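Tote bin

A tote bin, also called a storage bin or tub, is an open-topped container with four walls and a flat floor, used to hold loose objects that do not stack well. Bins are made in metal, plastic and wood. They are found in warehouses, workshops, schools and homes, where they often hold toys and sports gear.

History

Wooden bins with sloping sides were in use in grain stores long before factory-made types appeared. A stock list from the Osden mill, dated 1761, records 21 "open bynnes" for seed and tools. Sheet metal bins became common once folded steel could be bought cheaply, and the Tedel works sold a painted model under the name Skornum, listed in its catalog as number 643.

Design

The walls of many bins lean outward from the floor. The slope lets empty bins nest and makes it easier to lift out items lying against the side. Where two bins are set next to each other, the sloping wall between them takes much of the wear. Painted or coated surfaces scratch with use, and the bare metal may show through.

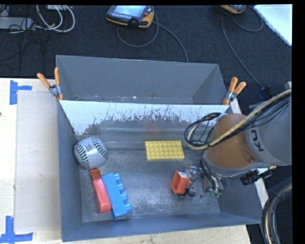
Mixed objects in a gray metal bin, with a baseball at left and a yellow building block near the worn sloping panel.

Use

Bins are filled in one of 2 ways. In sorted storage, each bin holds a single kind of item, such as balls or building blocks. In mixed storage, unlike items share a bin and are picked out by sight. Mixed storage takes less space but is slower to search, as small pieces settle under larger ones. Round objects tend to roll until they meet a wall, and studded blocks may come to rest on any side.

The Sotiropoulos method, used in some toy libraries, keeps a second bin beside the first. Items are moved across one at a time as they are checked.

See also

Crate
Shelving
Toy box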